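Section 4: Setting up the folding station

Read this section before you switch on the Rullico hand grippers for the first time. It covers the table, the cover sheet, the wall marks and the first practice fold. Pairing the grippers with the Gosside control box is covered in Section 3.

What you need

One table, fixed or with locking casters
The cover sheet from the Rullico kit
A tape measure and a fine marker
One short-sleeved T-shirt, adult size, with no buttons or zippers

4.1 Place the table

1. Push the back edge of the table against a plain wall. Matte paint works best. Glossy tile and mirrors confuse the tracking.
2. Lock the casters.
3. Check that the person working the grippers can reach the back edge of the table without leaning on it.
4. Keep the control box off the work surface. The cable is 3,000 mm long and will reach a shelf or a side cart.

Caution: Do not run the cable across a walkway.

4.2 Fit the cover sheet

1. Lay the sheet over the table with the hemmed side toward you.
2. Pull it toward the wall until it meets the base.
3. Smooth it by hand from the center outward. Small creases are fine. Ridges that stand up can catch a gripper finger and should be pressed out.

Note: Do not use spray starch on the sheet. It builds up on the finger pads.

4.3 Mark the wall

1. Measure the usable width along the wall. The standard Rullico layout is 1,235 mm. Layouts up to 2,000 mm are supported, but anything wider than standard must be entered in the control box under Table > Width.
2. Mark the left and right limits on the wall, both at the same height.
3. Write the width between the two marks.
4. Enter the same width in the control box and press Save.

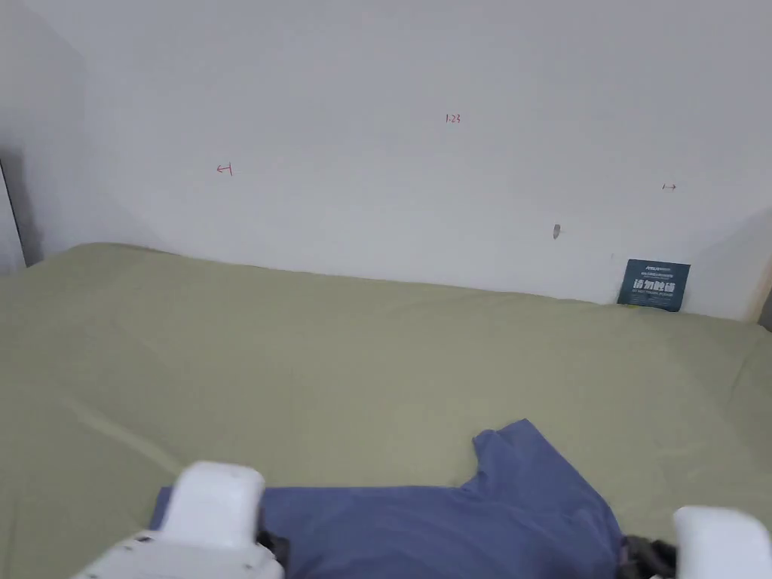 Keep the back of the table clear during folding. The station reads the work area as it was at the last calibration, and anything added later may be treated as part of the garment. Small upright items at the foot of the wall are allowed if they stay put, such as the teal 请勿触碰 ("please do not touch") card on the right. Set them in place before you calibrate. Wall marks in red, with one arrow pointing left and the other right, are easy to find again when the table has been moved for cleaning. Pencil rubs off.

4.4 Calibrate

1. Clear all garments from the sheet.
2. Hold both grippers open over the near edge of the table.
3. Press and hold Cal for 15 seconds. The light on the control box turns from amber to green.
4. If the light goes back to amber, check the width setting and repeat step 3.

4.5 First practice fold

1. Lay the T-shirt on the sheet near you. It does not need to be flat.
2. Bring one gripper in from each side of the shirt.
3. Close both grippers on the fabric, lift slightly, and draw the shirt out until the wrinkles ease.
4. Fold in one sleeve, then the other.
5. Bring the hem up to the neckline and open both grippers.

Caution: Keep bare fingers away from the gripper tips while the grippers are closing.

If a gripper slips, wipe the pads with a dry cloth and try again. Replacement pads are sold in pairs by Wannasri and by the Clunddale parts counter. Pads from the older kit do not fit.

Go on to Section 5 to save your folding sequence.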